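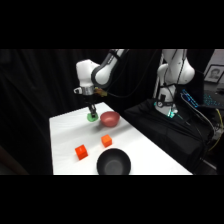
Subscribers to the Vamara streaming service report that the second season of *Prinach* does not appear on the series page, although the premiere was made available at 3:00 a.m. on Friday. The first season plays normally. On affected accounts, the badge beside the series title turns green, as green as the round object between the two black fingers, which normally means that new episodes are ready. Selecting the badge returns the viewer to the season one finale.

**Opened by:** Despina Stan, Viewer Support
**Assigned to:** Khang Hầu, Catalog Operations
**Priority:** High
**Accounts affected:** 1,413

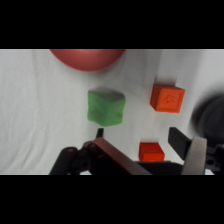 ## Steps taken

1. Signed out and back in on a Landholm television and on a phone. No change.
2. Cleared the app cache on both devices. The badge disappeared for 17 minutes and then returned. Season two was still missing.
3. Searched by episode title. All episodes were found and played in full, with subtitles.
4. Opened the series page in a web browser using the same account. Season two was listed correctly.

Step 3 confirms that the episodes were delivered and that the account has the right to view them. The fault is limited to the season menu in the television and phone apps.
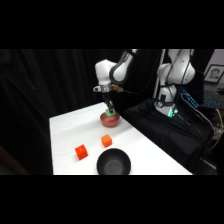 Remedios Tan compared the menu record with the web version and found that season two still carried the December date entered before the premiere was moved forward. The apps read this date - the website does not. The record was corrected at 2:10 p.m. and the menu was published again.

## Current status

Of the accounts checked after the correction, 347 show both seasons. A further 70 continue to show season one only, all of them on app versions that have not been updated. Kulap Khamphan is preparing a notice asking these subscribers to install the current version.
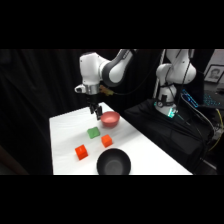

*Gripper near the rim of the pink bowl.*

Watch history was not affected. Subscribers who had added *Prinach* to their list do not need to add it again. The ticket remains open pending a reply from Trinidad Cabanatuan on the date field for *Agbayani*, which was entered in the same batch.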